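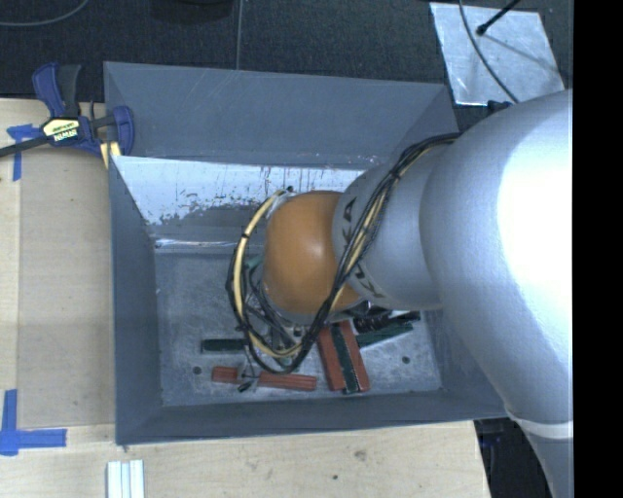 KUKA arm above a gray parts bin.

Site visit: Hedstead crisis and outpatient center

10 November 2025 | By Wendy Mottram
9 comments | 7 shares

The Hedstead visit covered intake, the crisis unit and the billing office, in that order. Our interest was in how the center documents parity problems – cases where a plan applies tighter limits to mental health care than to comparable medical care.

Intake is run by Zinhle Van Wyk. Callers are screened by phone and given a risk level before any insurance questions are asked. Coverage is checked afterward by a separate desk. Under the old process, which ended in August, the two steps were combined, and callers with unclear coverage waited longer for a first appointment.

The crisis unit has 9 beds and 2 observation rooms. A psychiatric nurse is on site overnight; prescribers are on call. Karabo Mahlangu described discharge planning as the weak point. Step-down programs in the county are full most weeks, so patients ready to leave often stay on.

Billing was the most useful stop. Bongani Maluleke keeps a log of prior authorization denials, now at 200 entries. Each entry records the plan, the level of care requested, the reason given and the appeal result. Residential substance use treatment accounts for the largest share. Plans rarely supply the medical criteria used unless the request is made in writing, and the center now sends that request with every appeal.

We asked for a blank copy of the log template. Lungile Potgieter will circulate it once the patient fields have been removed.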